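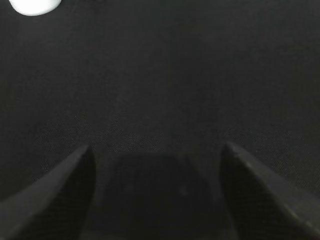
Two gripper fingers over a black cloth, seen from the robot's wrist.

Which fingers work best?
A robot's hand is called a gripper. At the Dotik workshop, Glenys Gethin tests different pairs of fingers to see which ones hold things well. Each pair gets 34 tries at picking up the same object. A try counts if the object stays up while you say "Gondeveck" slowly. Then she changes the fingers and starts again. By March she had written down 583 tries. Narrow tips did well with small things. Wide tips were better for cups.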